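Search
Search this site
Menu

About Plustis
Posted in March by Jussara Seixas

Plustis is a language school over a bakery in Brullidville. We teach Portuguese, Vietnamese and enough French to get you out of a restaurant argument with your coat on.

I opened it in 2000 with 2 teachers, a kettle and a sign the printer spelled wrong. We kept the sign for years, as the printer did not give refunds and I did not own a ladder. There are 4 of us teaching now, and the kettle has been replaced.

Classes are small and run in the evening, when the ovens downstairs are off and people can think about verbs instead of rolls. A full course is 720 minutes of teaching, spread over a season. You will not be fluent at the end of it. You will be able to talk to your mother-in-law, and whether you then want to is your own affair.

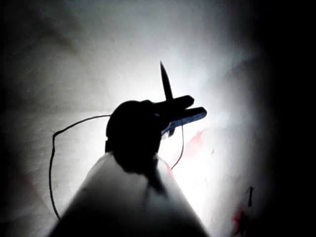
Our Vietnamese group calls itself Ông, after the first word it managed to say properly. It meets upstairs at the back and has its own snack budget, which I have stopped asking about.

New students can start at any point in the season. Ring the lower bell. The upper one belongs to the dentist.

Related
Our second room in Savcombe
Course dates and fees
What to bring to a first class
Teaching with us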